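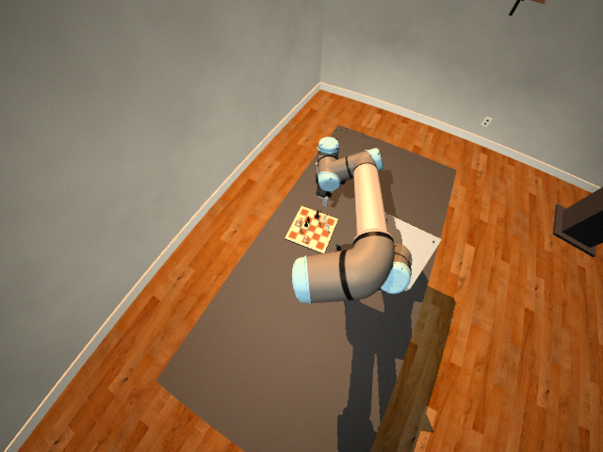 The Tusuvel arm over the chessboard, in our simulator

Hi, I'm Leonie Zwahlen, and Tusuvel is what happens when you let a few friends share a workshop and a chess habit! Reto Danzer and I started building the arm in July, on a bench we rent at Kahsay (unit 14, ring the bell twice). Yasmine Ezzat joined for the gripper and stayed for the arguments.

We try moves out in a rendered room first, with just a few pieces on the board so we can see what the fingers are up to. It's cheaper than breaking knights, and I've broken 3.

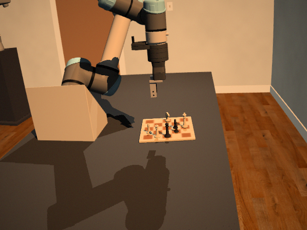
WHO WE ARE / THE WORKSHOP

There are seven of us now, all with day jobs. Liesl Stöckli writes most of the motion code (she calls it Hakel, don't ask me why) and I do the wiring and the sweeping. We don't sell anything yet, but if you're building an arm at home and you're stuck, come by and bring it along – we love a stubborn elbow joint.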